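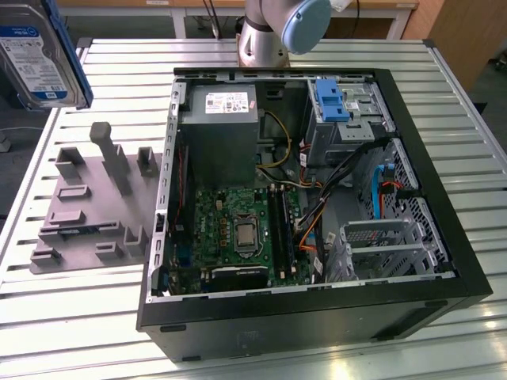

Offener Rechner, auf der Seite liegend.

Die Kündigung kam per Fahrstuhl. Jemand hatte sie im zweiten Stock hineingelegt und auf E gedrückt, und so fuhr der Umschlag allein zu mir herunter, was ich für eine Pförtnerloge durchaus stilvoll fand.

Die Firma Hirnard bedauerte. Man habe sich mit Clukmont zusammengetan, und Clukmont besitze bereits einen Empfang. Für 34 Jahre Treue lag ein Gutschein bei, einzulösen im Café Turcotte, ausgenommen Torten.

Ich las das Schreiben zweimal, dann goss ich den Gummibaum. Er gehörte dem Haus, aber das Haus hatte ihn nie gegossen.

Gegen vier kam meine Vorgesetzte, um mir beim Gefasstsein zuzusehen. Sie hatte Taschentücher mitgebracht und brauchte sie selbst. Ich bot ihr den Besucherstuhl an und ließ sie sich eintragen, Name, Uhrzeit, Anlass. Bei Anlass schrieb sie »privat«. Das hätte ich bei jedem anderen beanstandet.

»Was werden Sie denn nun machen?«, fragte sie.

»Feierabend«, sagte ich. »Um sechs.«

Um sechs hängte ich die 289 Schlüssel an ihre Haken und schloss den Kasten ab. Der Schlüssel zum Kasten war nicht dabei, der hing seit jeher an meinem eigenen Bund, neben dem fürs Fahrrad. Das fiel mir an der Haltestelle ein. Es war November, es regnete waagerecht, und der Bus bog gerade um die Ecke.

Ich stieg ein und setzte den Gummibaum ans Fenster.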